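Vundach opens home storage floor in Brumthorpe

July 17, 2020

Household storage firm Vundach has opened a new display floor at its Brumthorpe building, with room corners set out for visitors to try tidying ideas before they buy.

The floor covers desks, shelving, drawers and soft furnishings. Among the pieces in use is a white desk with a hutch, its open shelves finished with a scalloped trim.

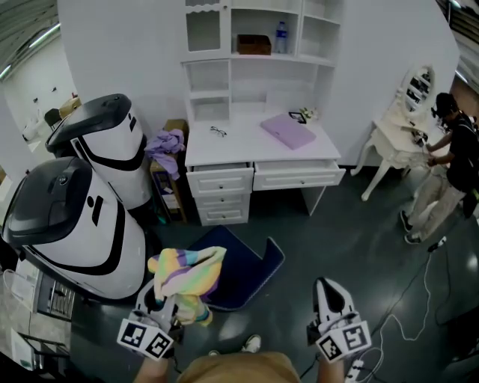
Visitors can book a free session lasting 30 minutes, for up to 2 people at a time. Each one deals with a single job, such as clearing a desktop, sorting a drawer or folding cloths and throws so that they fit the space available.

"Most people who write to us have enough furniture already," said Wael Bensaid, who manages the Brumthorpe floor. "They want to know what goes where – and what to do with the cloth and the cables."

The firm's Citdale shop will stay open as usual. Over 20 sessions have been booked so far, and a second set of dates will be released in December. Vundach is also adding the Sitthichai range of boxes and baskets, with 15 sizes in stock.

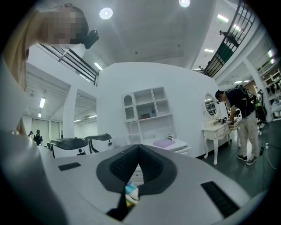 A striped cloth in hand at the Brumthorpe building, with the upper level behind.

Sessions must be booked in advance through either shop. Parking is available at the rear of the building.

ENDS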